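Penddale Cricket Ground – pre-season safety checklist, May

Walked by Brittany Landry, comments added by Dwight Petrenko. Marks used: **OK**, **FIX** (before the first match), **WATCH** (look at it again mid-season).

## 1. Square and outfield

- [x] Pitch surface level, no loose pieces at either end – **OK**
- [x] Old bowlers' footmarks filled and firm – **FIX**
 *The filled marks at the road end are firm. At the pavilion end the fill moves under a boot heel. Needs to come out and go back in with more clay. DP*
- [x] Stump holes plugged on used strips – **OK**
- [x] Outfield walked in lanes for holes, stones and glass – **WATCH**
 *Two soft spots near deep midwicket, over the old drain line. Flagged with paint. Will walk it again after the next heavy rain. BL*
- [x] Sprinkler heads sit below the grass – **FIX**
 *One head on the Gilow Road side is proud of the turf. A fielder sliding for the ball would hit it with a knee.*

## 2. Boundary

- [x] Rope sound, joined properly, no bare wire – **OK**
- [x] At least 10 feet of clear ground between rope and fence – **FIX**
 *Fine all the way except behind the scorers' hut, where the roller has been parked. Move the roller to the shed and keep it there on match days. DP*
- [x] Advertising boards lie flat or lean away from play – **WATCH**
 *The Cormier board has a cracked lower corner. Taped for now. They have been asked for a new one.*
- [x] Gates in fence close and latch – **OK**

## 3. Sight screens

- [x] Wheels turn and brakes hold – **FIX**
 *The north screen rolled on its own with both brakes on. It weighs 645 pounds according to the plate, so it is chained to the fence until the brake shoes are replaced. No one under 18 moves either screen. BL*
- [x] Slats secure, no nails standing out – **OK**
- [x] Anchor points for high wind – **OK**
 *Ground anchors were pulled by hand, not load tested.*

## 4. Practice nets

- [x] Netting free of holes bigger than a ball – **FIX**
 *Lane 2 has a hole at head height on the side shared with lane 3. Lane 2 is closed. The other lanes can be used.*
- [x] Roof netting tight enough that a ball does not sag through to head height – **OK**
- [x] Matting flat with no raised seams – **WATCH**
 *Seam at the batting end of lane 1 is starting to lift. Re-pinned. The pins are short and may not last.*
- [x] Bowling machine: guard fitted, cord undamaged, stop switch works – **OK**
 *The Plenda machine was run at low and medium speed. Operator holds the ball up where the batter can see it before every feed. This rule is on the shed door and still gets skipped at junior sessions. DP*
- [x] Net rules sign in place and readable – **FIX**
 *Faded. New one to be printed.*

The nets carry more risk than the square for most of the year. Junior sessions put several batters and a line of bowlers in a small space, and balls get picked up while the next lane is still live. The coach in charge should call a stop before anyone walks in front of a bowler.

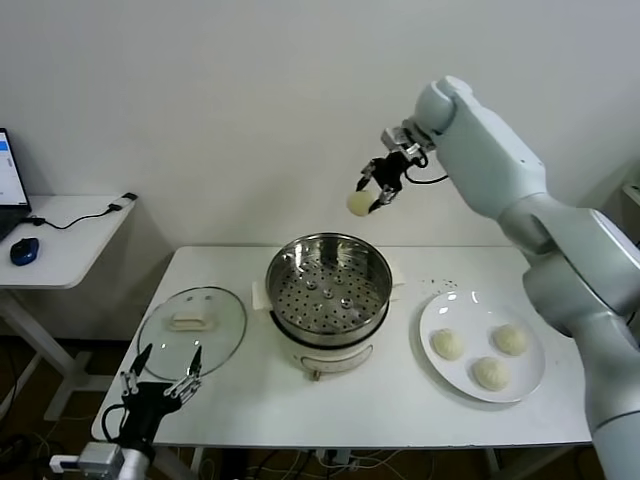 Can juniors bat in the nets without a helmet if the bowling is slow?

Every junior wears a helmet with a face guard against a hard ball, whatever the pace. Soft-ball sessions are the one exception, and then no hard balls should be in the lane at all.

## 5. Shared club kit

- [x] Helmets checked for cracks, loose grilles and worn straps – **FIX**
 *Helmet 4 has a hairline crack above the left ear. Taken out of the bag and cut up so it does not find its way back in. Two others need chin straps.*
- [x] Gap between peak and grille smaller than a ball – **OK**
 *Checked with a junior ball as well as a full-size one.*
- [x] Pads and gloves – **OK**
 *Worn but sound. One left-hand glove is missing its partner.*
- [x] Bat handles and toes – **WATCH**

## 6. Pavilion and seating

- [x] Capacity sign posted at the main door – **OK**
 *Reads 132. The board for the whole ground reads 1,000, which we have never come near outside the cup final.*
- [x] Steps from changing rooms to field – **FIX**
 *Rubber tread on the second step is loose at one end. Spikes catch on it. Glue and screw.*
- [x] Benches solid, no splinters – **OK**
 *Bench by the scoreboard sanded during the walk.*
- [x] Scoreboard ladder tied at the top – **OK**
- [x] Exit lights and emergency door – **OK**

## 7. First aid and weather

- [x] First aid kit full and in date – **FIX**
 *Cold packs are out of date. Everything else is good through the season.*
- [x] Defibrillator shows green light, pads in date – **OK**
- [x] Stretcher can be reached without moving other gear – **FIX**
 *It was behind the spare stumps and the tea urn. Hang it on the wall brackets.*
- [x] Ambulance route clear – **OK**
 *Second gate key is now on a hook inside the pavilion door – please do not take it home.*
- [x] Lightning procedure posted in both changing rooms – **OK**
 *Umpires take the players off. Play stays stopped for 30 minutes after the last thunder.*

## Open items and who has them

| Item | Who |
|---|---|
| Footmarks, sprinkler head | Dwight |
| North screen brakes | Dwight |
| Lane 2 netting, rules sign | Brittany |
| Chin straps, cold packs | Brittany |
| Step tread, stretcher brackets | Dwight |
| Roller back to shed | Whoever mows next |

Lane 2 stays shut until Brittany has signed the line below. The rest of the ground can be used for practice now, and for matches once the **FIX** items in sections 1 to 3 are done.

Lane 2 reopened: ____________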